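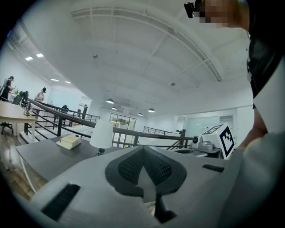 4.2 The open day

I'll be upfront that this section is less tidy than the last one. The lab numbers in 4.1 came from the two of us who built the teaching setup, and we know its moods by now. What I really wanted to find out was how strangers would get on with a hand-held gripper after a minute of instruction, and the open day at Humton (11/02/2020) was our best shot at that.

We set up on the upper floor, on the dark table beside the railing, as in Figure 3. The props were kept plain on purpose: a small book lying flat and a table lamp with a white shade. The box with the printed markers sat on the gray platform to the right, and we asked people to leave it alone (most did!). Visitors could walk up from the office side, watch for a bit, and then have a go.

Figure 3. The demonstration table at Humton, with the gripper body in the foreground.

The task was to pick up the book, set it down on the other side of the lamp, and bring it back. I gave the same short talk every time, or tried to. By the afternoon I was skipping the part about grip force and had to start a second log sheet for those runs, so please keep that in mind when reading Table 5.

Over the day we logged 1,734 grasps, well past the 1,000 we'd hoped for. We threw out 7 sessions in which the Rilar recorder lost its clock, and I still don't know why it does that. The rest went through the same Kongkaew filter we used on the Plustham recordings in July, with no settings changed.

Two things surprised me. First, people slowed down a lot near the lamp, even when their path was nowhere close to it, and you can see the dip in speed in nearly every trace. Second, the kids were great at this. They'd come at the book from the side and slide it toward themselves before closing the fingers, a trick we had never used in the lab and had no label for. We added one ("drag, then grasp") and went back through the logs by hand, which took most of a week. Section 4.3 breaks the grasps down by label, with the short-talk runs listed separately.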